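**Curved front desks — worth it or a faff?**

**pushpa_b** — 23 September 2021

Morning all. I've been going round in circles on this for ages so I'm throwing it open. I'm replacing the old desk in the back office and I've more or less talked myself into a white one with a curved front edge. The one I've got now is a dead straight slab of dark stuff and it shows every crumb and mug ring going.

The one I like is the Jurance in the bigger size. It's £358 for the top on its own, or £603 if you have the legs and the cable tray with it, and that seems a lot for a tray! Has anyone lived with a curved one for a while? I mostly do invoices and a bit of sewing pattern cutting, so I need the flat space more than anything.

Pushpa Bhatia

---

**nunik_fan**

We had a curved one from Nunik at my old place and I loved it. You sort of tuck in and your forearms have somewhere to rest. Wouldn't go back.

---

**gridlock**

Going to disagree, sorry. Curves are a pain the minute you want to push something up against them. I had a little set of drawers on wheels that never sat right, there was always a gap at one end, and I caught my hip on the corner every single morning. And if you're cutting patterns you want a straight edge to line the paper up with, surely?

---

**raj_khurana**

I'm with nunik_fan on this. We've got white with a curve at work and it's the nicest desk I've used. The curve is gentle, so I wouldn't worry about losing loads of room. Photo so you can see the shape of the front:

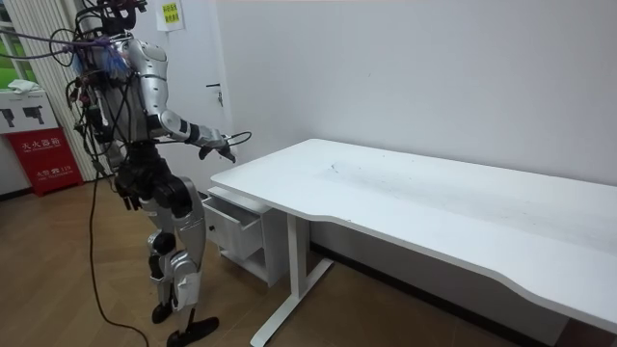 *The front edge on ours — plain white top, nice soft curve.*

It's a big top and I can get a whole roll of lining paper out on it with my tea at the far end. Cleaning is a damp cloth and a bit of washing-up liquid. Biro is the one thing that's given me grief, so keep a pad under whatever you're writing.

Rajkumari

---

**gridlock**

OK that is gentler than the one I had, I'll give you that. Mine went in like a kidney bean. Still wouldn't cut patterns on it though.

---

**pushpa_b**

Ooh thank you Rajkumari, that's much softer than I was picturing! The shop photos make it look like a bite's been taken out. Is yours a Jurance?

---

**raj_khurana**

No idea, I'm afraid — it was here when I started and I've never crawled under to look for a label. I measured up for a desk at home in May and nearly got the Rutherford, but that was £809 and I couldn't face it.

---

**tidy_tim**

£809 for a desk!! I got a Brodus for £624 and thought I'd been robbed.

Pushpa, for the pattern cutting, turn it round. Put the straight back edge towards you when you need to line things up, if you've room to walk behind it. Mine's curved on the one side only and that's what my wife does. Check the back is straight before you order, some of them aren't.

---

**nunik_fan**

Or clamp a long metal ruler on. Cheaper than shifting furniture about.

---

**gridlock**

Or buy a straight desk :)

---

**pushpa_b**

Ha, noted. I can't walk behind it as the radiator's there, so I think it's the ruler. Does anyone find white glaring under a strip light? That's my last wobble, the office has one right over where the desk would go.

---

**tidy_tim**

A bit, in the evenings. I swapped the tube for a warmer one and it's been fine. Go for a matt top if they do it, the shiny ones are much worse.

---

**raj_khurana**

I stopped noticing after the first week. If they'll send you a sample piece, leave it under the light for a day or two and see how you get on.

---

**pushpa_b**

Sample requested! Going to skip the tray and use some clips I've got in the shed. Will post when it comes.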